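Print this page | E-mail this page

Moldale Storage Refresh: Progress Report for May

We're so glad to be writing with good news this time, and thank you again for your patience over the spring! The file server at Tetbridge is up and sharing.

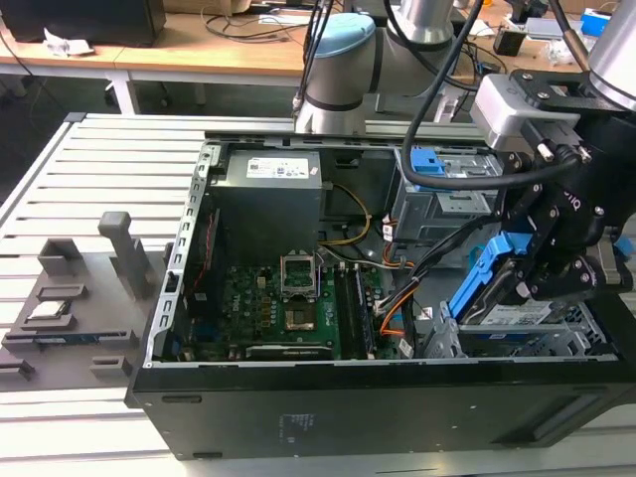
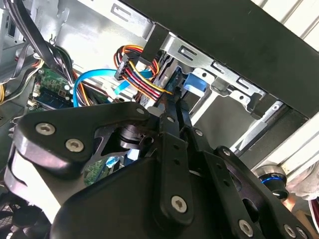
Open desktop case, with its power cables.

Of the 35 office machines on the list, 33 now back up to the new server every night (the last two are waiting on longer network cables, which are on order). A full copy of the shared folders, all 641 gigabytes of them, finished before the morning shift came in, and we were a little giddy about it. Drives and cables have cost $3,162 so far, well inside the grant. Next we'd like to try the same setup at Drildale.

Related items
Yammine backup trial: first results
Choosing drives for Drildale

Contact us | Back to top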